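Filed under: Events and Visits

The Trirkdale Automation Center held its spring open day on 12th April, welcoming up to 1000 guests from local schools and businesses. Kalevi Pelkonen, head of the manipulation group, opened the program with a short talk on how people can teach robots everyday handling tasks.

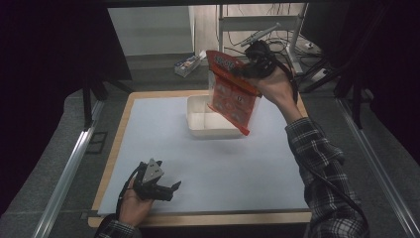

A snack bag is held over a white container during the tabletop demonstration.

Visitors then watched operators use hand-held and hand-worn grippers at the work table. Urho Heiskanen answered questions on training and safety - many of them from students - at the end of each 30-minute session.

The Center will hold a second open day at its Cosudberg site in August.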